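Chapter 7
Serving and Clearing: The Organisation of Tableware in Shared Dining

Learning outcomes

After studying this chapter, you should be able to:
explain why the choice of trays and dishes affects the pace of a meal service;
compare table service with tray service in schools, hospitals and workplaces;
describe the main points to check when buying tableware in quantity;
draw up a simple replacement plan for a small dining room.

7.1 Introduction

In Chapter 6 we looked at the kitchen as a place of work, and at the order in which food is prepared, held and portioned. The present chapter follows the food out of the kitchen. It deals with the objects on which meals are carried, set down, eaten from and returned, and with the decisions that managers must make about them.

Tableware is often treated as a minor purchase. In a dining room serving 600 meals a day, however, each tray and dish is handled many times between the start of service and the end of washing. A tray that does not stack squarely, or a dish too wide for the rack, slows every person who touches it. Ansari, whose study of the Rosetetti canteens is discussed in section 7.4, found that delays at the clearing point were more often the result of mixed sizes of dish than of a shortage of staff.

7.2 Tray service and table service

Under table service, food is brought to seated diners and the dishes are removed by staff. Under tray service, diners collect their own food and usually return their own tray. Many establishments combine the two. At the Waren day nursery, for example, the older children carry their own trays while the younger ones are served at the table.

The design of a tray also has a social side. Plain trays in a single colour are easy to match and replace, and they suit hospitals and large workplaces. Decorated trays are more common in homes, nurseries and small cafés, where they help to make the meal feel less formal. Young children may come to regard a particular pattern as their own, and staff should be ready for this when trays are handed out.
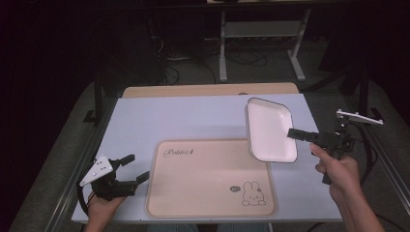
Figure 7.1 A decorated tray with a rabbit design, and a white rectangular dish.

Whatever the pattern, the raised edge of a tray deserves attention. A low rim is easy to wipe and allows dishes to slide on and off, but it holds back very little liquid. A higher rim contains spills and gives the fingers a better grip, although food is more likely to collect in the corners. Hopkin recommends that buyers ask for a sample and wash it repeatedly before placing an order.

7.3 Buying in quantity

The number of pieces required is always greater than the number of diners. Allowance must be made for items being washed, items waiting to be cleared and items lost through breakage. The Rashti works canteen, with 373 regular diners, keeps 700 trays in use and reviews its stock each July. Smaller establishments may manage with a lower proportion, provided that washing takes place during service.

Buyers should also ask how long a pattern will remain on sale. When the Bositz range was withdrawn, several of its customers were left with dishes that could not be matched, and were obliged to run 2 sizes side by side until the older pieces wore out.

Key terms: tray service, table service, clearing point, working stock, replacement rate.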